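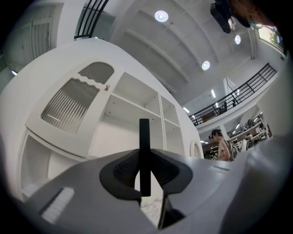

Unit 4: Comparing Hand-Held Grippers

Course handout for the practical sessions
Prepared by Audrey-Anne Gauthier and Hagos Lencho

Purpose of the unit

Students compare two hand-held grippers, the Jastley and the Olis, on the same set of household tasks. Both tools are carried by a person and record what a camera on the tool sees. The recordings are used later in Unit 6, where the same motions are replayed on the Dal Bello arm. A gripper that feels pleasant in the hand may still give recordings of little use, and students are expected to report on both matters separately.

Students should have read the notes for Unit 3 (lens models and calibration) before the first session.

4.1 What the wide lens records

A very wide lens takes in the body of the gripper, the furniture in front of it and a large part of the room. In the view at the head of this handout the tool is pointing upward. The grey housing fills the lower part, with the finger rising from its black mount, and behind it are the white cabinet and open shelves, the ceiling lights and the railing of the mezzanine. The edges of the cabinet and the ceiling beams are straight in the room and strongly bent in the picture.

Three points follow for the comparison.

First, the housing hides whatever is behind it. In this view a white oval ring standing near the right edge of the cabinet is partly covered by the gripper. Students should note, for each task, whether the object to be grasped can be seen throughout the approach.

Second, fixed features of the room are useful for working out the position of the tool. Round ceiling lights, shelf edges and the upright bars of a railing can all be matched between one view and the next. Repeated features, such as the bars, may be matched wrongly, and a large plain surface gives very little to match at all.

Third, lights within the view affect the exposure. When the tool is tilted upward, bright strip lights may cause the camera to darken the remainder of the picture. Exposure is to be locked in the Camico recording software before the first trial and left unchanged until the last.

4.2 Tasks

Each pair of students carries out the tasks in the order given, first with one gripper and then with the other.

Task A. Open a cabinet door by its small round knob and close it again.
Task B. Place a light object on an open shelf and withdraw without touching the boards.
Task C. Pick up a ring standing on its edge and set it down in the same position.
Task D. Pass the object to a partner at chest height.

Task A is the most demanding of the four. The knob is small, and the fingertip must reach it without the housing striking the door. Sheldon Gagnon will demonstrate the approach at the start of the first session.

4.3 Procedure

1. Check that the lens is clean and that the finger mount is firmly seated.
2. Record the calibration board from several distances, including positions close to the edge of the view.
3. Lock the exposure and enter the setting on the record sheet.
4. Hold the tool still for 2 seconds at the start and end of every trial.
5. Carry out the trial at an even pace. A full set with one gripper takes about 70 minutes.
6. Mark each trial as complete, incomplete or spoiled. Spoiled trials are kept and are not to be deleted.
7. Exchange roles with your partner before beginning with the second gripper.

Participants wearing a headset or a backpack should allow extra room when turning near the shelving.

4.4 Marking of the trials

A trial is complete if the object ends in the required place and has not been dropped. A trial is incomplete if the object was grasped but the task was not finished. The term "spoiled" is reserved for faults in the recording, for example loss of tracking or a covered lens.

The set of recordings supplied by last year's group contains 94 usable trials. It may be consulted when preparing the report, but it may not be combined with your own results, as a different finger mount was fitted at that time.

4.5 Report

The report should state which gripper is preferred for each task and on what evidence. Comments on comfort belong in a separate section. Reports are submitted in October to Maëlle Després. Questions concerning the recording software should be addressed to Jarosław Adamczyk.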